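18 August 2025
Packing bench, Encombe store

Started on the mixed household bags today. The idea from the planning meeting was to find out whether one carrier per person is enough for the kit list as it stands, or whether we go to two carriers, or a carrier and a small box. Dela Wumbei had already sorted the stock by shelf on Friday, so I could get straight on with it.

Kit list as it stands (Junum draft, third version): mug, cup, sponge, dishcloth, towel, wipes, toothpaste, something to stand cutlery in. Soap has come off because it marked the towels last time. Tea towels and dishcloths are now one line, which I still think is a mistake, people use them for different jobs.

Did four bags before lunch. Order tried in the first two: hard things at the bottom, cloth round them, wipes on top. The mugs sat well, but the handles pushed against the side and the plastic stretched white there. One split when I lifted it. Taped it and carried on so I could at least see the volume.

Changed the order for bags three and four. Wipes go in first, flat, then the cloths, then the mugs with a folded towel between them. The wipes are the heaviest single item and they give the bag a bottom to stand on. Stood up by itself both times. Lifted and carried to the door and back, no splits. 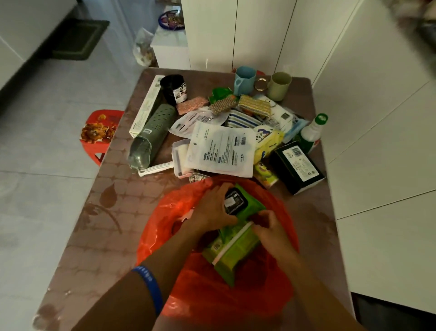 Workshop notebook, vol. 4, p. 40

Wipes going into the red carrier. Towel, dishcloth, sponge and the two mugs wait at the back of the table until there is a base for them. The green drainer is the awkward one – it takes up a lot of room for what it weighs and nothing stacks on it. Try filling it with the sponge, or with a rolled cloth, so the space inside isn't wasted.

Other things to sort out:

Loose packaging. The clear bags the goods come in end up all over the table and I lost a toothbrush under them for ten minutes. Strip everything before packing begins and keep a bin by the left leg of the table. Keep the barcodes until the stock sheet is done, then throw them out.

Carriers. These are the Drastby ones, thin but a good width at the mouth. Hutchins do a thicker one with a proper gusset. Ask for 3 samples before we order again, and check the handles as well as the seams.

Tablecloth. Things slide on it when you pull a bag towards you. Fine for sorting, poor for packing. Take it off or put a rubber mat under the bag.

Wipes. The lid must face up. On bag three I had it against the towel and the label edge had started to lift by the time I unpacked. Probably the rubbing, but I don't want to find damp towels in October.

Afternoon: repeated the new order with the long toothpaste carton stood upright in a corner. It poked out of the top and the handles wouldn't meet over it. Laid flat along the side it was fine.

One carrier will do if the drainer can be filled. Dela to try the same order tomorrow without reading this first, and we'll compare.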